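News > Community > Undport

Last updated: September, 16:40

Print this page | E-mail this page

Old pens find new desks in Undport

Schools and evening classes in Undport will receive sorted boxes of pens, markers and other small desk things this month, after a collection which brought in 2,729 pieces from offices in the town.

The collection was organised by Futia, a small association which works from two rooms above the former post office. It asked firms to empty their drawers before the new school year and to bring everything that could still be used for writing, rubbing out or cleaning a board. The original aim was 2,000 pieces. This number was passed in the second week, when the printing company Irell brought the contents of a whole floor which it is leaving.

"We expected ballpoints with company names on them, and we received very many of those," said Grigore Marinescu, who coordinates the work. "But there were also good markers, sponges, rulers and some pens that I would be happy to own myself."

The sorting is done by hand at white tables, and it goes slower than the association had planned. Each pen is tried on scrap paper. If it does not write after a few lines it goes into a bag for recycling, and if it writes it goes to a mesh holder and later to a box. Markers are kept apart from ordinary pens, because the schools have asked for them separately. Erasers and sponges are wiped and go in the same box as the markers.

The most time is lost with caps. Many markers arrive without one, and many caps arrive without a marker. Futia keeps the loose caps until the end of the day and then somebody tries to match them. A marker which stays without a cap is not sent, even when it still writes well, as it would be dry before the first lesson.

Pens, markers, a blue sponge and other small items were spread over one of the tables, with three mesh pen holders behind them, two black and one blue.

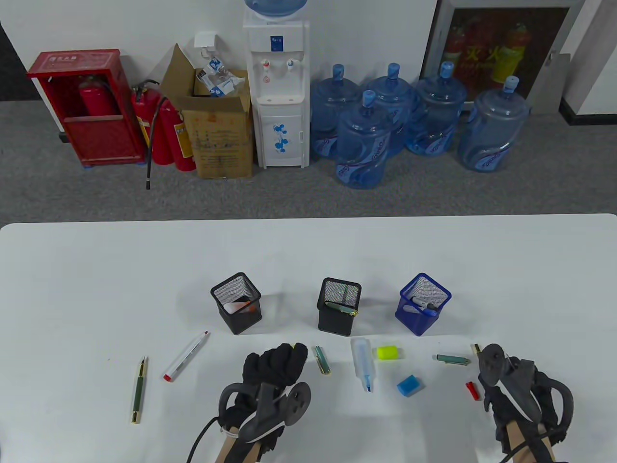 One teacher at the Ursu evening school asked that the boxes should not be filled with blue pens only. Her adult pupils correct their own texts, she said, and for this they need a second colour, green if possible, because red reminds many of them of bad marks. She would also prefer fewer pens in a box if all of them write.

Mr Marinescu said that the request would be followed as far as the stock permits. Green and red pens are fewer than blue and black ones, and they will be divided first between the classes for adults and the two smallest primary schools. What remains will be shared by the others.

A full box contains 100 pieces, with a list inside the lid. The first boxes are ready and can be taken from the rooms of the association in the afternoon. Schools which have no car may ask for delivery – the Irell van makes one round through the villages north of the town at the end of the month.

The collection stays open for the rest of September, and Futia now hopes to reach 3,000 pieces. Firms and private persons can leave things at the door between nine and noon. Glue, ink bottles and correction fluid are not accepted, as they have leaked on other donations. Scissors are welcome, but they should be wrapped in paper – one sorter cut a finger in the first week.

Staplers are also wanted. Until now the association has received hundreds of boxes of staples and almost nothing to put them in.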